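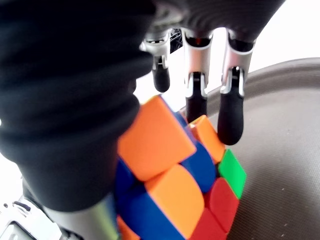 the cube in question, on the dark brown stuff

saltlick_pete
OK so that's the cube I've been going on about in the other thread. I got back into cubing in December after a very long break (I mean high school long) and I'm stuck. My best average of 12 is fine for an old guy but my times haven't moved in weeks. I use the beginner method with a couple of shortcuts I picked up along the way. Everybody at my local meetup says to learn full CFOP and I look at that list of algorithms and want to lie down. Is it really worth it? Or can I squeeze more out of what I've got?

Also open to hearing about lube. I have a bottle of the Saltent medium that came in a trade and I have no clue how much to put in.

cornerpiece
Don't learn full anything yet. Get your cross down first. If you can't plan the whole cross during inspection you're throwing away seconds on every single solve, and no amount of last layer stuff will fix it. Do 100 cross-only solves. Sounds boring, is boring, works great. I did them in front of the TV for a week.

With the Saltent, two drops on the pieces, work it in, stop. People drown their cubes and then wonder why they feel like pudding.

Riruvstead
Gonna disagree with cornerpiece a little. Cross drills are fine, but someone coming off the beginner method gets the most from intuitive F2L. That's where the big drop is! I went from layer-by-layer to pairing corners and edges and I was slower for two weeks (so slow, it was embarrassing) and then one evening it clicked. You don't memorize anything, you just play with the pieces until you see how they join up. Then do 2-look OLL and 2-look PLL, and that's a small enough pile that you can learn one over breakfast.

saltlick_pete
Riruvstead I've tried F2L like three times and I always go back. I get a pair together and then I can't find the next one, so I sit there turning the cube over and over like I'm checking a melon.

Riruvstead
Ha, yes, that's everybody. Slow down. No, slower than that. Turn slow enough that your eyes can look for the next pair while your hands finish the one you're on. If you have to stop, you were turning too fast. Put the timer in a drawer for a while if you need to. I know folks hate hearing it.

gearsmith_dan
I was going to say the timer thing too. I logged 1546 solves in a spreadsheet last year and the only thing I learned was that I'm worse after dinner.

On lube I don't agree with two drops. Depends on the cube! My Jano came bone dry and took a lot more than that before it loosened up. My other one was too fast out of the box and I had to clean it all out with a paper towel and start over. Put in one drop, do a bunch of solves, see how you like it. And check your tensions before you touch the lube at all. Half the "my cube is slow" posts on here are just tight screws.

cornerpiece
I said two drops as a starting point, Dan. He asked for a number.

gearsmith_dan
And I'm saying the Saltent medium is thicker than people think. Two drops on an already lubed cube and he'll be posting again asking how to wash it.

cornerpiece
Then he washes it. It's warm water and dish soap, it's not surgery. Take the core out first if it has magnets you care about.

wobblytower
Can I be the odd one out? Skip CFOP, learn Roux. Way fewer algorithms, lots of block building, and it's more fun if you like to think while you solve. I switched after being stuck in the same spot as Pete and I'm never going back. The M slices feel awkward at first (my ring finger hated me) but you get used to them.

Riruvstead
Oh boy, here we go.

wobblytower
I'm just saying! He told us he looked at the algorithm list and wanted to lie down. That's a Roux person if I ever met one.

cornerpiece
Roux is a fine method and I have zero problem with it, but if his meetup is all CFOP people then he's got a room full of free coaches for one method and none for the other. That counts for a lot. When I got stuck on my back slots a guy across the table fixed it in five minutes just by watching my hands.

saltlick_pete
It is all CFOP people, yeah. There's one kid who does something weird with edges first but he won't explain it to anyone over twenty.

wobblytower
That's probably ZZ. Leave that kid alone, he's happy.

espinoza_cubes
Jumping in on the mat question, which I know you didn't ask but it's going to come up. What you practice on matters more than people give it credit for. If the cube slides when you set it down, or it clacks on bare table and wakes up the house, you end up practicing less. I've got an Espinoza mat (no relation, I wish) and it's nice, but an old mousepad does the same job. Anything with a little texture is good.

gearsmith_dan
Dish towel. Free.

espinoza_cubes
A dish towel bunches up! I did that for a year and spent half my inspection time flattening it out.

gearsmith_dan
Fold it.

saltlick_pete
OK I've read all this twice. Plan is: cross drills in the evening, slow F2L with the timer put away, 2-look stuff once the F2L isn't painful. I'll check the screws before I open that bottle. Sorry wobblytower, I did go watch a Roux video and it looks cool, maybe in the summer.

One more question and then I'll leave you all alone. When you do the cross, do you do it on the bottom right away? I still do it on top and flip the cube over, and I think that's costing me.

Riruvstead
Bottom. Right away, starting tonight. It feels awful for a few days and then you can see so much more of the cube when you go into your first pair.

cornerpiece
Bottom. On that we agree.

wobblytower
Bottom left block, if you were doing Roux. OK I'll stop. Come back and post your times in a month or so, I want to see if the slow turning thing worked on you, it took me forever.

saltlick_pete
Will do. Screws were super tight on one side by the way, just checked. Point to Dan.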